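Chapter 7
Peak Demand and the Price of Capacity

Chapter 6 treated electricity as a good sold by the kilowatt-hour. That treatment is adequate for fuel costs, which rise and fall with output. It is not adequate for plant and wires, whose costs depend on the highest load they must carry. This chapter separates the two and asks who should pay for equipment that stands idle most of the year.

The running case is the Petia system, which serves the city of Belay and the farm districts south of it. Its highest recorded load is 3957 megawatts, reached on a January evening. Generation is owned mainly by Molteck. The network is owned by Zarnon, a separate company with a regulated return. Readers who skipped Section 6.4 should review the load duration curve before going on.

7.1 Energy and capacity 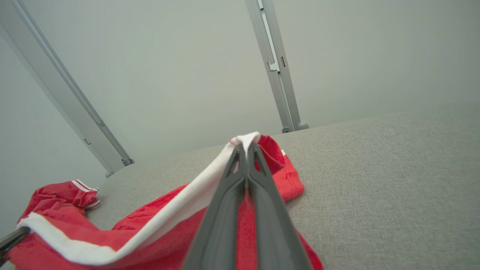
Demand for electricity is a derived demand. Households buy it for the services it makes possible, and many of those services can be moved by a few hours at little cost. Consider a red garment with a broad white band across it. If it must be washed and dried before tomorrow morning, its owner may not care whether the machine runs at 6 p.m. or at midnight. The energy used is the same in either case, but the load placed on the system at 6 p.m. is not. Under a flat tariff the owner has no reason to tell the two apart. Lighting is different — a lamp is wanted when the room is dark, and a delay of four hours has no value to the user.

We call the first kind of use deferrable and the second kind fixed. Most real uses fall between them. Space heating can be deferred for as long as the building holds its temperature, which in the older housing of Belay is often less than 30 minutes.

Suppose that Petia's peak is expected to grow by 200 megawatts. Molteck can build a new gas turbine, or the same amount of load can be moved off the peak. The turbine would run for a small number of hours each winter, and its fixed cost must be recovered in those hours or spread across all others. The efficient choice is the cheaper of the two, measured per megawatt of peak served. Table 7.1 sets out the terms of the comparison.
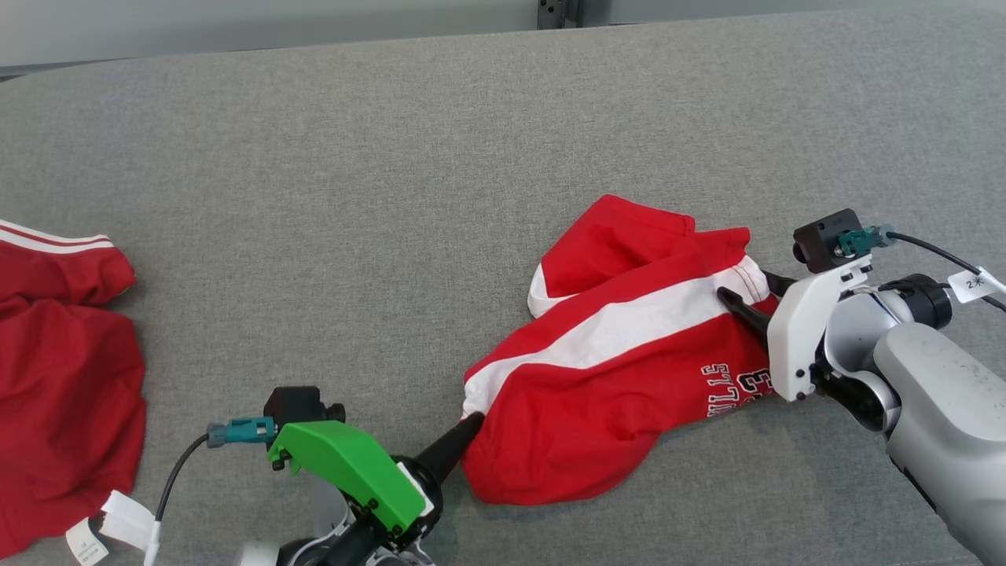

One reader of the draft edition objected that this comparison favors load shifting, as a turbine can be dispatched on command and a household cannot. The objection has force. A megawatt of deferrable load should be counted at less than a megawatt of firm plant, and Section 7.3 derives the discount. The size of the discount depends on how closely household decisions move together. If they are independent, the average response of a large group is quite predictable. If all respond to the same price signal at the same minute, a second peak may form when the price falls — a result examined in Problem 2.

7.2 The peak-load pricing rule

Let b be the running cost of one megawatt-hour and let k be the annual cost of holding one megawatt of capacity. We assume at first that plant is of a single type, that it never fails, and that demand in each period depends only on the price in that period. The last assumption rules out deferrable use and is dropped in Section 7.4.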